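Hellby Guest Rooms - Frequently Asked Questions

Quick answers before you book or email. Bathroom stuff first, it's what most people write in about. Check-in, parking, pets etc. further down.

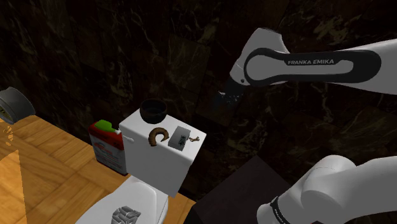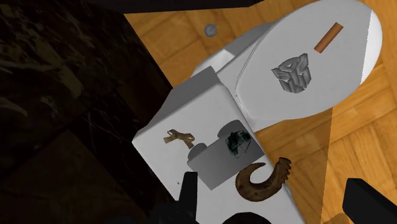
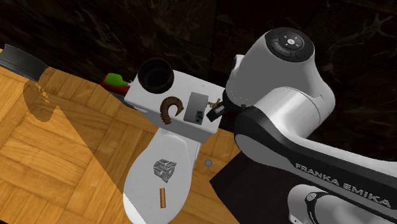
Page last changed: August 1, 2021

Do all rooms have their own bathroom?
All except the 2 on the top floor. Those share one, across the hall. Cheaper for that reason.

Can I flush wipes?
No. Not even the ones that say flushable. Old pipes. Bin please.

Toilet keeps running, what do I do?
Push the flush again and let it go fully. Still running, call the desk, any hour.

What time is check-in?
From 4 pm. Earlier if the room's ready, call that morning and ask. Bags can be left downstairs anytime.

Will you be here if I'm late?
Desk closes at 10. After that use the key box, code comes by text the same day. No text? Check your spam, then call.

Is there a deposit?
$200 per stay, $300 if you bring a pet. Goes back on the same card after checkout. Banks can be slow, we can't speed that up.

So pets are OK?
Dogs yes, ground floor only. Cats, ask first. Please dont leave them alone in the room.

Where do I park?
Behind the building, enter from Lanow Street. Free. Not the spots marked Valtora, they belong to the office next door and they do tow.

Breakfast?
Coffee and rolls in the hall from 7. Nothing hot. Krishnan Bakery on the corner opens early and is good.

Can I cancel?
Free up to 4 days ahead. After that you pay the first night. Moving your dates is usualy fine, just call.

Is the wifi any good?
Fine for email and shows. Weaker on the top floor.

Do you have an elevator?
No. Ask for ground floor when you book, they go fast in September.

I left something behind
Email us with room number and dates. We mail things back, you pay postage. Chargers go in a box at the desk.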